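Birnard Wall Bracket, Large
Reviewed for the Tositbridge Hire and Buy catalogue by Aba Quaye

£148, or £4 a day to hire the drill and detector kit that goes with it

The maker calls this a "whole family viewing solution". It is a steel bracket that holds a television on a wall. We stock it because it is well made, and because the cheaper Annan one kept coming back to us with bent arms.

Start with the claims on the box. "Fits any wall" is wrong. It fits brick and solid block. On plasterboard you need to find the studs, and if they don't line up with the slots you should buy something else. "Fitted in minutes" is also wrong. Dela Nyarko on our trade counter has put up more of these than she would like, and she allows 2 hours with a second person to lift.

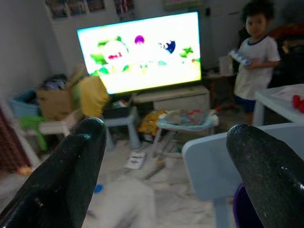

Then there is the tilt. The arm does tilt, and it stays where you leave it, but whether you need it depends on how high you hang the set. Most people hang it too high. If your eyes are level with the middle of the screen when you sit down, a flat bracket at half the price will do the same job — we sell those too, and make less on them.

The "cable management system" is two plastic clips. They are fine clips.

Max. load: 200 lb, according to Birnard. We'd stay well under that with the arm pulled out.
Finish: black powder coat
In the box: bracket, arm, bolts, wall plugs, clips, paper template
Not in the box: spirit level, drill bits

Throw the wall plugs away and buy decent ones. The template is accurate, provided you don't trust the printed arrow, which on our last batch pointed down.

Returns accepted until the end of December if the bolts are still in their bag.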